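Netstead bench, hand grippers, notebook page for September

Continue from the page before. The left/right pair came back from the Feltomier job with a complaint that the fingers do not close in the middle. I had both units open in the morning and I write the steps now, before I forget which screw was which.

The symptom first. When the jaws close slowly, the right pad arrives before the left one. On stiff objects you do not feel it. On knitwear you feel it very well, because the cloth is pushed to one side before it is gripped, and then the fold begins in the wrong place. For this reason I make the final check on a sweater and I don't trust the rubber block alone. 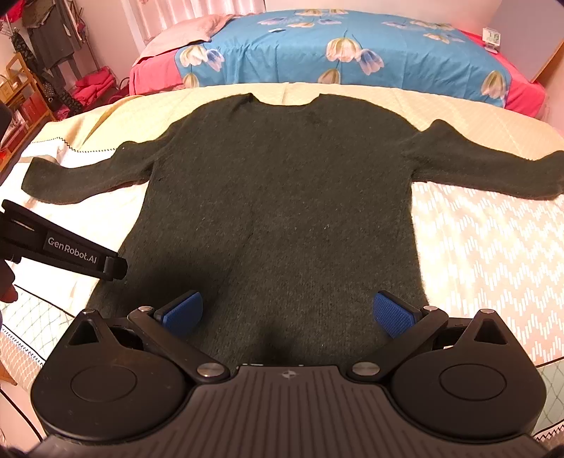
I suspected the pads, but the pads are good. The blue surface still has its texture on both fingers and there is no shine at the tips. I cleaned them with alcohol anyway and waited until they were dry. The next suspect was the linkage. With the unit in the bench clamp I moved each finger by hand, one at a time. The right side runs free from open to closed. The left side has a small hard point near the end of the travel, so small that you must close your eyes to find it.

I took off the left cover and cleaned the pivot pin. There was gray fluff wound around it, pressed very tight, like a washer of felt. I think it is from wool and blankets. It came out with tweezers in one piece. After that I put one drop of Mota oil on the pin, moved the finger 20 times, and wiped away what came out. Please do not use more than one drop. Last spring somebody was generous and we had oil on the pads for a week.

Screws: I tightened them in the order bracket, link, link, bracket, from left to right. If both bracket screws are tightened first, the slide rail sits under tension and the hard point comes back, even when the pin is clean. I lost one hour on this in the past, so it is written here for the third time.

Zero position after closing the cover:

1. Open the jaws fully by hand and let go. They must stay open without moving.

2. Close slowly until the pads touch, and look if they touch on the whole surface or only at the tips. Adjust the left stop by a quarter turn, never more in one go.

3. Carry the unit through the room with the jaws open, at normal walking speed, past the beds and back. Listen for rattle. Do not correct anything while you walk.

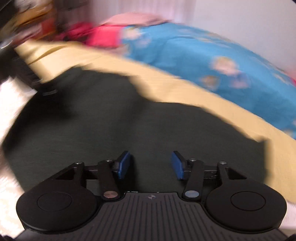
4. Go to the bed with the sweater spread flat, neckline to the far side. Approach the lower body from above, jaws open, and stop before the cloth. Pinch, lift a little, release. Repeat on the sleeve and on the cuff.

5. Write the counter value in the Bisine sheet. For this unit it was 400 at the start of today.

Remarks on step 4. The dark green sweater is a hard test and I like it for that. The surface is hairy, so the pads slip if the pressure is low, and the hairs are the same thing that goes into the pins. The shadow of the gripper also falls on the knit and makes the dark cloth darker, so if you judge the gap only with the eyes you will be mistaken. Move your head to the side and look from there.

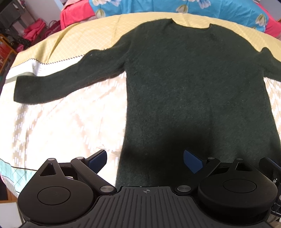 Step 4, jaws open over the lower body of the sweater.

Result: the pads meet in the center now, on cloth and on the block. I pinched the hem, the sleeve and the cuff and the fold started where I wanted it. The second unit had less fluff and no hard point, I only cleaned it and checked the screws.

Open points. The interval for pin cleaning is 2000 closings in our list. For knitwear this is too long in my opinion, I would put 400 and see. We also need new tweezers with a fine tip, the present ones are bent. I have not opened the right cover of the first unit, it runs well and I did not want to disturb it. Whoever has it on the bench next, please look in there.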